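Keeping a Two-Arm Cell Honest
Maintenance on the Stelton bench, from fingertip screws to plate positions
By Adanech Tufa

The work order for the donut cell at Danduvby runs to four pages, and most of it concerns parts smaller than a thumbnail. The cell has two arms on one table. Its job is to move donuts between plates without marking the frosting, and it is serviced every 100 operating hours.

Nuria Birhane has held the service log since June. Her first check is the rest height of each gripper over the work. The arms are jogged to a taught point near a donut, the drives are held, and the gap is read with a feeler block. A reading outside the band sends the arm back to its homing routine. Two bad readings in a row mean the wrist joint is opened.

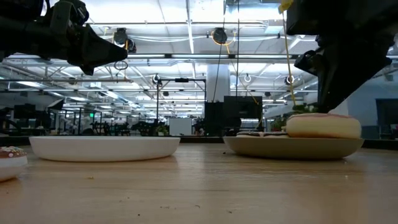
Rest height drifts for dull reasons. The mounting bolts under the base plate relax over the first few weeks, and the tabletop moves with humidity. On 12th July the right arm came up low at all three check points. Birhane found the table out of level at one corner, shimmed it, and ran the points again before touching any joint offset. Correcting the offsets first would have hidden the fault and put the error into every stored pose.

Cables come next. The rule on this floor is that no cable may pull tight anywhere in the working range, and none may hang low enough to enter the fingers' path. Each arm is driven slowly to its limits while a second person watches the slack. Ties are replaced whenever they have been cut, never re-threaded. The dressing for the Stelton took most of a day when the cell was built, and it has been redone twice.

The fingers get the most attention. They are held by small screws, and a finger that has backed out by a quarter turn will still close, still report a grip, and still set a donut down off center. Birhane puts a witness mark on each head and checks it with a hand lens. Finger part number 342 is the current shape. Its predecessor, 222, had a sharper tip and was withdrawn after it scored too many glazes.

Then the faces are cleaned. Sugar is the main contaminant and it sets hard, so the pads are wiped with warm water first and alcohol second — the other way round leaves a film. Pads are swapped at 3,000 grips regardless of appearance.

The camera at the wrist is checked last, with the arm raised and the plates set out at their stations. A plate of known diameter is measured in the camera's view from several poses. If the results disagree, the bracket is loosened, reseated against its pins and tightened in a cross pattern, and the hand-eye calibration is run again from the start. Dwivedi, the integrator, supplies a shortened version of the routine. Birhane does not use it after a bracket has been moved.

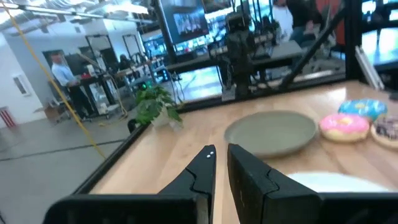 The gripper over the table during a service check, with a gray-green plate and frosted donuts to the right.

Calibration files are saved under the date and the initials of whoever ran them. The previous file is kept until the cell has completed a full shift, after which it goes to the archive on the Pluline server. Rolling back takes a few minutes and has been needed once, when a file had been written with the left arm's tool length in the right arm's slot.

Spares for one cell fit in a single drawer: two finger sets, a bag of pads, screws in the correct grade, a wrist cable and a camera bracket. Birhane would add a second wrist cable. The present lead time is six weeks, and the request is with purchasing.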